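Two grippers and a paper cup: a talk with the builder of the Nenon
8/25/19

The Nenon is a pair of hand-held grippers built in a shared workshop in Trelmont. The operator carries one in each hand and does a task by hand, and the recorded motion is later used to program an arm. The builder, who trained as a machinist, began the work in January and is now on the fourth version of the jaws.

"The first ones were too blunt," the builder said. "They could hold a block. They could not get under the rim of anything. The taper fixed most of that, and the rest was the spring."

Position comes from cubes printed with square black codes, one on each gripper. Each cube has to be glued square to its mount. An error there carries through every recording made afterward, and the builder now checks the mount with a machinist's square before the glue sets.
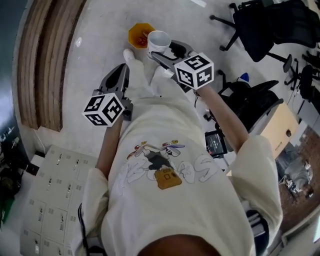
"I practice on light things, because they show you what your hands are doing," the builder said. "If you close too fast on paper, it folds. A steel part would let you get away with it."

The cable has been the main source of trouble. The first connector worked loose after 16 sessions. Its replacement, a Provosetti part with a locking collar, has held so far, though it adds weight behind the wrist. The builder limits a session to 16 minutes for that reason.

Of the last 80 recordings, four were thrown out, all for the same fault: a sleeve had covered one of the cubes.

"I roll my cuffs now," the builder said.

The arm that will play back the motions, called Tai, is still in pieces. The base is drilled and the shoulder motor is on order. The builder plans to finish the wiring first and leave the covers off until the joints have been calibrated.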